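Visit to the Vorkura workshop, Homside, 6th March

Nalton members were invited to Homside to see how Vorkura records hand movements for training its robot arms. Two of us made the trip. Our host was Solomiia Dovhaniuk, who runs the recording work and had agreed beforehand to talk about the fault they had in December.

The system is simple enough to use. A person holds a gripper fitted with a camera and does the job by hand, and the recording is later used to teach an arm. Each gripper has a square printed marker so that its position can be followed. We were each given one to try and found it heavier than expected after 17 minutes.
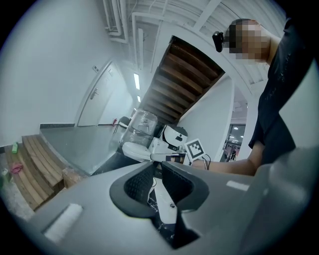
One of the grippers in use during our visit. The printed marker is on the white handheld device.

The December fault began with a cable. A plug on one of the grippers had worked loose, and the jaw reading stuck at "open" whenever the wrist was turned. The screen showed no warning. Staff carried on, and 1000 recordings were saved before anyone compared the figures with the video.

By then some of the recordings had been used. When the arm was run on a test bench it reached for a plastic beaker, closed late and drove the jaw into the bench top. One finger snapped and a piece landed outside the taped area. No one was hurt, but the person at the stop button had been standing inside the tape, against the shop rules.

Vorkura has made two changes. The plugs now have a locking collar, supplied by Bang, and every session starts with the jaws being opened and closed at several wrist angles while a second person watches the reading. The stop button has been moved well outside the tape.

I asked whether the faulty recordings could be repaired. Solomiia said they had tried and given up, and the whole set was deleted. The work was still being redone when we visited.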